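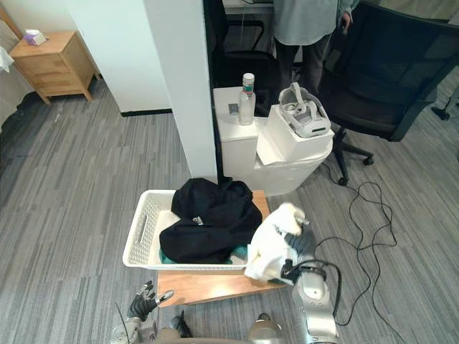
Laundry basket test, right hand on the white cloth

Home | Boards | Equipment | Sign in

Budgeting for a second pair of hands

Trarkivora quoted us $2,657 for two spare hands. Buy now or wait until December?

Wilfredo Saludo
Buy one now. Fingers wear faster on cloth than on boxes – ask for the cable price too.

Soriano
depends on your budget

Comments
Anel: Is shipping in that quote?
Alfredo Lumbao: No, it's extra.

Related
Leasing or buying an arm
Spare parts list for Flulluvley grippers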